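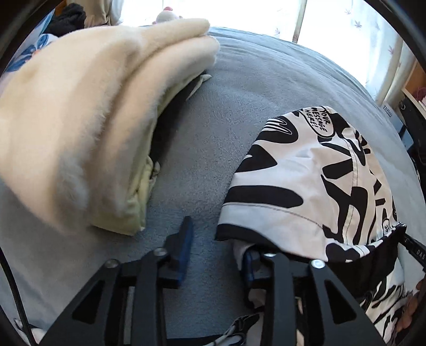 Clultness on tape, tuning and a second album made in one room

Hema Amin keeps a notebook of settings. It covers every session for Ploruson, the second album by her duo Clultness, and it lists microphone positions, tape speeds and the tuning of each guitar down to the string. "I wanted to be able to go back to any take and know how we got it," she says. "On the first record we had a great snare sound on one song and never found it again."

Ploruson was recorded at Zokcombe, a small studio with a single live room and an eight-channel desk. Amin sings and plays guitar. Wajid Awan plays drums and handles the synthesizers. They tracked the basic parts together, facing each other, with no click.

"The tempo drifts," Awan says. "On 'Gilani' it speeds up in the second chorus and stays up. We measured it afterward and talked about fixing it. Then we played it back beside a version cut to a click, and the click version sounded slow, even where it was faster."

"Gilani" opens the album and was the last song written. Amin had the guitar part in a tuning with the two lowest strings dropped a whole step, which left the low end crowded once Awan added bass synth. The fix was to move the synth up an octave and let the guitar carry the bottom. Awan filtered what was left with a gentle cut below 200 hertz.

"It took two evenings to agree on that," Amin says. "He likes a lot of low end."

"I still do," Awan says. "The live version has it back."

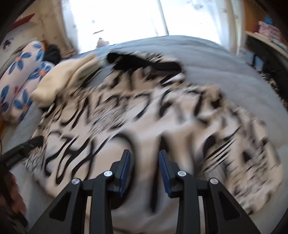 Clultness release their second album, Ploruson, in January.

The songs were written over one winter, and 36 sketches were cut down to the ten on the record. Most were phone recordings of a guitar figure and a hummed line. Amin sorted them by key first and by mood later, a method she describes as dull but quick. Anything that needed a full band to make sense was dropped.

Vocals were done last. Amin sang into a dynamic microphone at close range, with a high-pass filter on the channel and very little compression going in. She doubled most of the choruses by hand. "I don't like the sound of a copied take that has been shifted," she says. "If you sing it again, the consonants land in slightly different places, and you hear two people."

The album will come out on vinyl in a pressing of 1000, with a download included. The side lengths were kept under 20 minutes to hold the level up, and that decided the running order more than once. One song — the longest, at just over six minutes — moved from the middle of side one to the end of side two.

For the live shows they will stay a duo. Awan triggers the synth parts from pads beside the hi-hat, and each song has its own bank. There is no backing track. "If I miss a pad, the part is missing," he says. "We rehearse for that. Hema knows which chords to fill in."

Amin has started a new notebook for the tour, with amp settings on the left page and the set list on the right. The first rehearsals ran long, mostly because of retuning between songs, so she is now bringing a second guitar.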